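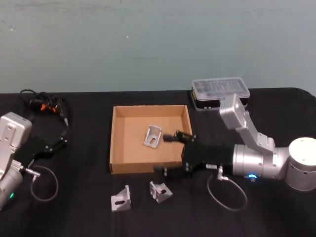
Three brackets, one tray, two arms.

I've been promising a post on the bracket task since November, and a few of you have been patient enough to keep asking. So! Grab a coffee, because I finally have a result I'm willing to put my name next to.

Quick background for anyone new. I work on teaching two-armed setups to do small, boring bench jobs from demonstrations. A person drives the arms through the job, we record it, and a policy learns to copy the person. The job this time is putting metal angle brackets into an open cardboard tray. It sounds like nothing, and I thought so too (I told Judite Gouveia it would take me a couple of afternoons, which she has brought up more than once).

The trouble with these brackets is that they can land on the table in several different ways, and each one wants a different grasp. Stand one up and you can pinch the web. Lay it over and you're going after an edge. Our first policy, trained on 400 demonstrations, mostly learned one favorite grasp and tried it on everything. In the Brandau trials it would close on thin air, lift very confidently, and carry nothing over to the tray. I laughed the first few times.

We went back through the recordings, and the culprit was me. When I was driving, I'd pause before each grasp while I made up my mind, and the policy learned the pause. It would hover over a part and just sit there. So we wrote a little filter, which we call Pititz, that looks for long stretches with hardly any motion and shortens them. It also threw out the demos where I'd plainly fumbled. That left 368, so we trained on less data than before and the policy got better. I had to read the numbers twice.
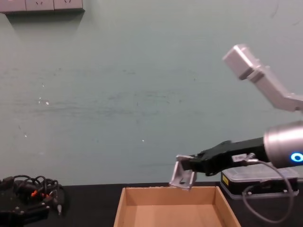
What changed with Pititz

We ran 50 trials with each version, same lighting, same tray, brackets dropped wherever they fell. The hovering is mostly gone. The grasps are more varied too — it will come at a bracket from the side now, something the old policy almost never tried. My guess is that the pauses were drowning out the short bit of motion where the grasp choice really happens, but that's a guess, and I want to test it properly before I say it in front of people who'll push back.

What still goes wrong: the tray wall. If a bracket is sitting close to the cardboard, the fingers tend to nudge the tray along and then everything the policy believes about where the tray is goes a bit stale. It recovers sometimes. Judite wants to collect another batch with the tray in odd positions, and I want to try Vilela (our older replanning code) on top of what we have, so we're doing both and seeing who has to buy lunch.

One small practical note for those of you doing similar work: do your filtering on joint speeds and gripper movement together. My first attempt looked only at the arm joints, and it happily chopped up the moments when the arm was still and the fingers were closing. Those are the moments you need! It took me six days to notice.

Next post will be on the Didside camera calibration, which has been its own adventure.

Print this post | E-mail this post

Comments

mreyk: Did you shorten the pauses to a fixed length or cut them completely? We cut ours completely and the motion came out jerky.

Author: Fixed length, very short. We had the same jerkiness with a full cut, especially right before the grasp.

tallpaul: Have you tried taping the tray down?

Author: Yes, and it helps, but I'd like the policy to cope with a tray that moves.

benchrat: Rooting for Judite on the lunch bet.

Contact | Copyright, all posts by the author | Back to top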